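Home | Guides | Household Storage | Contact

Section 5: Sorting Small Soft Items into an Open Box

5.1 Scope

This section applies to socks, hair accessories, small plush toys and similar articles. Bedding and full-length garments are covered in Section 13 of the Ometti Household Guide.

5.2 Preparing the box

1. Select a cardboard box with a sound base. A reused box is acceptable, and minor tearing of the flaps does not affect its use.
2. Set the box on a made bed or other level surface at a comfortable working height.
3. Fold all flaps outwards before filling.
4. Remove loose staples. Old tape may remain if it lies flat.

CAUTION: Do not lift the box by its flaps. 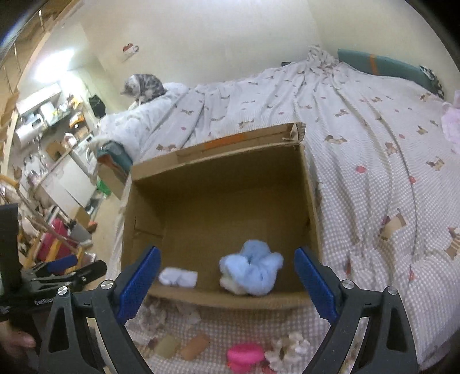 5.3 Filling

1. Place the first items against the wall nearest to you and work towards the far side.
2. Roll socks in pairs. Single socks are to be set aside until the sorting is complete.
3. Lay fluffy articles in without pressing them down.
4. Stop filling 5 cm below the rim.

NOTE: The Jirkimeo label sheet contains 20 labels. Attach one label to the outside wall of each box, never to a flap.

5.4 Arranging the work area

Items awaiting sorting should be kept apart from those already boxed, and each group should have a fixed place for the duration of the task. Small articles are best left within reach, in front of the box, as with the sausage-shaped toy and the beige pouch on the dachshund-print sheet. Folded textiles may go directly into a second box, such as the one holding the teal and orange pieces. Cushions may remain along the side of the bed. Household animals may settle on the bedding, as the tabby cat has on the white comforter, and all boxes should be checked before they are closed.

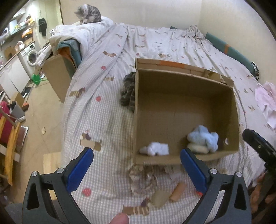 5.5 Closing and storage

Items to be stored must be clean and fully dry. Before closing the flaps, confirm that nothing is caught in the seams at the base. Small holes in a side wall may be left open for ventilation, although the box described in 5.2 should be replaced where a hole is large enough for a rolled sock to pass through; the round hole in the front wall of the box on the bed is small and needs no repair. Store closed boxes in a dry cupboard, stacked no more than two high.

CAUTION: Do not store cardboard boxes on a damp floor or against a heater.

Related sections
Section 13: Bedding and Full-Length Garments
Section 20: Labels and the Roy Index Card
Section 25: Ilska Shelf Units

Ometti Household Guide | Revised 2023-03-16 | Contact us | Back to top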